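Teaching by hand: a first season with the trays

Gwawr Jarman has spent most of the autumn moving plastic trays across a white table, and she is having a lovely time. If you have walked past the bench room at Wakard lately and wondered about the soft clacking, that was her, or Oleksandra Holovko, or both of them taking turns and arguing cheerfully over whose go it was.

The project is called Bellis, and the idea behind it is easy to get excited about. You hold a gripper in your own hand, a bit like a big pair of tongs with a camera on it, and you do the job yourself. You pick the thing up, carry it over, put it down. The camera sees what the fingers see, and the movement is recorded along with the pictures. Do that enough times and you have a pile of examples that a robot arm can learn from, with no arm in the room at all while you are doing it.

We have taught arms by remote control before, and some of you will remember the Skernari sessions in February, when we all queued up for the two joysticks. That was great fun, but slow. There is a small delay between your hand and the arm, and you can't feel when something is catching. Gwawr reckons she spent half of each session hovering just above the object, working up the courage to close the fingers. With the hand-held tool she just reaches out and does it, and if the tray drags on the table she feels it straight away through the handle.

So, trays! They were Oleksandra's choice. We had been practising on foam blocks, which are so forgiving that you can grab them nearly anywhere and come away looking clever. A tray is a different matter. It is large compared with the fingers, so you can't close round the whole thing. You have to choose a bit of it to hold, come in at the right angle, and keep the rest from swinging about. The two of them tried a few places before settling on the corners and the rim as the parts worth teaching.

The current set of recordings has three jobs in it. The first is turning a tray so that it sits square to the bench. The second is sliding it to a taped outline. The third, and the one everyone wants a go at, is lifting one side just enough to get a sheet of card underneath. We have 299 recordings that we are happy with, and 51 more that need watching again before we decide.
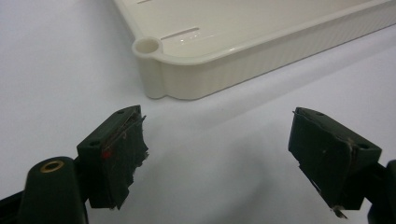
Fingers open, with the corner post of the tray beyond the gap.

The approach matters far more than we expected. When Oleksandra first looked through the recordings, she noticed that Gwawr nearly always came in low and from the left, and that she herself came in high and a bit fast. Both ways work perfectly well for a person. For the learning side it means the arm sees two quite different habits and has to make something of both. We talked for a while about picking one style and sticking to it, and in the end we kept both but slowed down the last part of the reach. Gwawr now counts under her breath as she closes the fingers. You can't hear it on the recordings, thankfully.

Pale trays on a pale table also turned out to be a good test. There isn't much colour to go on, so the edges and the shadows have to do a lot of the work. The ribbing down the side helps, and so does the round post at the corner, which has a clear shape from most angles. We did one batch on a dark cloth as well, and Oleksandra is keen to see whether a model trained on the white table falls over completely when it meets the cloth. My guess is that it will wobble but cope. She thinks I am being kind.

The pads on the fingers are getting tatty, so anyone using the tool should have a look at them before starting. Frayed edges are fine for sliding and turning. For lifting, please check that nothing is hanging where it could get between the pad and the rim, and trim it if it is. We would like to fit a fresh pair before the next big batch, and there is a lively discussion going on about whether to do that at all, given that the arm's own pads will wear too. If the examples only ever show perfect fingers, the arm may get a surprise later on. Gwawr is for keeping some worn ones in the mix. I am starting to agree with her.

A few things we have learned, for those of you who are about to have a go.

Start with the fingers open and let the camera have a proper look at the tray before you move. A second or two is plenty.

Don't fix a mistake by rushing. If you miss the rim, back off, open up again and have another try in the same recording. Those are some of the most useful examples we have, as they show the arm how to recover. Oleksandra has asked for more of them, so your fumbles are very welcome.

Move the tray to a new spot between recordings. It is so tempting to leave it where it landed and carry on, and then you find you have done 13 in a row from nearly the same place. Turn it, push it to the far side, let a corner face you sometimes and a long side at other times.

Put the tool down when your wrist gets tired. You start cutting corners without noticing, and it shows.

And say in the log which job you were doing. Turning and sliding look alike for the first few moments, and sorting them out afterwards is nobody's idea of a good afternoon.

We did have one early try at running the results on the Patum arm, with a model trained on just 100 of the recordings. The turning job went better than any of us dared hope. The arm came in, paused (Gwawr's pause, we are all convinced), took hold of the rim and brought the tray round until it was very nearly square. There was quite a cheer. Sliding was less tidy — it let go too soon more often than not and left the tray short of the tape. Lifting we haven't tried, and won't until the full set is ready, as we would like to keep the card in one piece and the arm too.

What I have enjoyed most is how quickly people pick it up. With the joysticks, a newcomer needed most of a session before they had anything worth keeping. With the hand-held tool, you can hand it over, give a couple of pointers and get a good recording within a few minutes. My own first one had a long stretch of me pointing the camera at the ceiling while I asked a question, but the second made it into the set, and I was far prouder of that than I should have been.

The next step is stacking. One tray on top of another needs a much more careful letting go, and we think it may need both hands, one tool in each. Oleksandra is building the second handle now and hopes to have the pair recording together soon. If you would like to be one of the first to try it, put your name on the sheet by the bench room door, and bring a bit of patience for the first few goes.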